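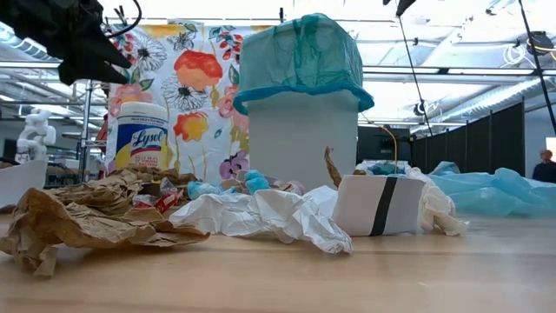 GALLERY / MANIPULATION / TRASH CLEARING

Search this site Search Clear

Clearing a table with two arms: pictures from the Fornus recordings

Fornus is the Vendusar lab's project on handling soft and crumpled things. This page covers the trash task, in which the arms take what is lying on a table and put it into a bin. The work was recorded in the Jardine room between February and April. Full results are in the project report, and the pictures may be used in class slides with credit to the lab.

The wide view has the bin near the middle of the table with a teal bag folded over its rim. A big crumpled brown paper bag is on the left, and a loose light blue plastic sheet runs along the right. The white box with the black stripe stands between them, close to the bin. One gripper is at the upper left and has not touched anything.

The task

Each recording starts with trash on the table and ends when the operator says the table is clear or gives up. Both endings are kept. The items are things people throw away: wrappers, paper bags, plastic bags, small boxes and sheets of packing film. We used 21 layouts. A layout is a list of items and a rough sketch of where they go, and the person setting up the table is asked to follow the list closely and the sketch loosely. Two tables set from the same layout will look alike from across the room and quite different up close.

Some items are left on the table on purpose. A container that is still in use should stay where it is, and the arms should work past it. The operator is told before the recording which items are staying. The policy is not told, and has to learn it from the demonstrations.

How the recordings were made

An operator moves both arms by hand controls and the joint positions are saved along with the video. There is a fixed view of the table and a close view from the wrist. The fixed view is good for deciding which item to take next. It is poor at telling whether a thin bag is between the fingers or only behind them, and most of the grasping information comes from the wrist.

We kept 576 demonstrations after removing the ones with missing video or a stalled controller. Put end to end they come to some 14 hours. Demonstrations in which an item was dropped and picked up again were kept, and so were those with a second or third try at the same grasp. An earlier set had these removed. The policy trained on it would close on nothing, lift, carry nothing to the bin and open, then go back and do the same thing in the same spot. 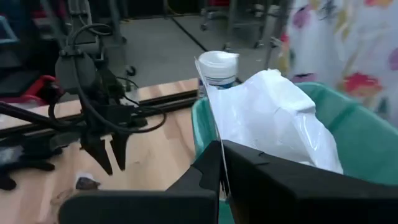
Wrist view. White plastic bag pinched between the fingers at the bin, second arm at left.

Thin plastic is the hardest material in the set. It shines, it lets through whatever is behind it, and its outline changes as soon as it is touched. A bag held by one edge takes up much of the wrist view and can hide a good part of the bin. The policy then has to decide when to open its fingers with little of the target in sight.

The method

The policy is called Drultitden. It predicts a short run of motion for both arms together and then looks again. What we added is a second output, a single value that says how likely it is that something is being held. The value is trained from labels made after the recording, by going through the wrist video and marking where a hold starts and where it ends. Unclear stretches were left unmarked and do not count in training.

The hold value is used in two places. If it stays low after the fingers close, the arm does not travel to the bin and a new grasp is tried close by. If it stays high after the fingers open, the arm stays over the bin and opens again with a small sideways motion. The second rule was written for plastic film, which tends to cling to one finger.

We compared four versions:

Fixed view only
Wrist views only
Both, without the hold value
Both, with the hold value

Fixed view only did well on boxes and stiff paper and badly on film. Wrist views only was good at the grasp and slow between grasps, and it often missed items at the far side of the table. The two versions with both kinds of view were close to each other on paper. The gap between them opened on bags and sheets, where the hold value cut down the empty trips to the bin. It made no difference that we could measure on the boxes.

Known problems

Large sheets are still a weak point. A long piece of film can be lifted at one end and pulled across the table with the rest of the trash riding on it. The operators dealt with this by using one arm to bunch the sheet and the other to lift. The policy has picked up the bunching motion but does it at the wrong time in many of the trials.

Small scraps are often skipped. They show up as a few pixels in the fixed view, and the operators were not consistent about them either. Some cleared every scrap and others stopped when the larger items were gone. The next round has a written rule for this.

The hold value also reads too high when one item is stuck to another and only the upper one is between the fingers. We have no fix for that yet.

Notes on the data

The layouts, hold labels and joint recordings are being prepared for release. Video will follow after the rest, at reduced size. Files are sorted by layout and then by recording order, and the ones that ended with the operator giving up carry the suffix "-s" in their names. Please check the suffix before computing a success rate. The label sheet from March uses an older column order, and a short script for converting it is in the same folder.

Contact the Vendusar lab | © Vendusar, Fornus project | Back to top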